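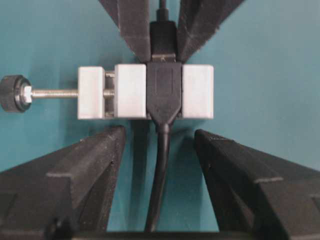 Small screw vise holding a molded cable end.

How to Hold a Cable Connector in a Mini Vise

Molded connectors are awkward to hold. They taper toward the cable, the surface is slick, and the cable pulls on them from one side. A small screw vise takes care of most of that. These steps cover a USB cable, but they work for any molded connector that has two fairly flat sides.

What you need

A mini vise with smooth jaws. Mine is a white plastic one with a threaded rod and a round knurled knob. Steel vises work too, but they need tape on the jaws.
The cable.
A clean, flat surface. A plain cloth with some color to it makes black parts easier to find.
A soft brush or a dry cotton swab.
Masking tape, optional.

Step 1. Unplug everything

Disconnect both ends of the cable before you start. Wipe the molded part with a dry cloth. Skin oil is enough to make it slip.

Step 2. Open the jaws

Back the screw off until the gap is a little wider than the connector. Don't run it all the way out. On small vises the movable jaw can come off the end of the screw, and getting it back on straight takes longer than the rest of the job.

If there is a nut on the rod next to the knob, check that it is snug. When it works loose, the knob turns and the rod doesn't.

Step 3. Set the connector

Put the widest part of the molding between the jaws, with the flat face toward you and the cable hanging straight down. Keep the narrow neck below the jaws. The neck is there to bend, and clamping it can crush the wires inside.

Step 4. Tighten

Turn the knob with two fingers until the jaws touch on both sides. Then add a quarter turn and tug lightly on the cable. If the connector moves, add a little more. If the molding starts to bulge, back off.

Wendy Mottram, who taught me to solder, used to clamp a new cable and leave it for 15 minutes before touching it again. Soft molding gives a little, and the screw may need another small turn after that.

Step 5. Clear the slack

Do this before you pick up any tools. A loose loop near the edge of the work area will catch on a sleeve sooner or later, and the weight of the cable can twist the connector in the jaws.
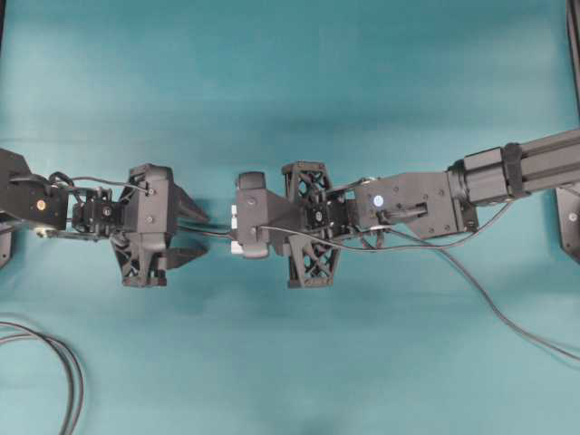

Tape works well for slack on cloth, as long as the tape goes on the cloth and not over the connector. On a bare bench I use a binder clip. Leave a few inches free right below the vise so the cable can still hang without pulling.

Step 6. Do the work

Brush out the plug, check the seam in the molding, or line up the part that goes on top. Push and pull in line with the connector. Side pressure is what breaks them – and plastic jaws flex if you lean on them.

Step 7. Release

Support the cable with one hand while you open the screw with the other. Store the vise with the jaws slightly open.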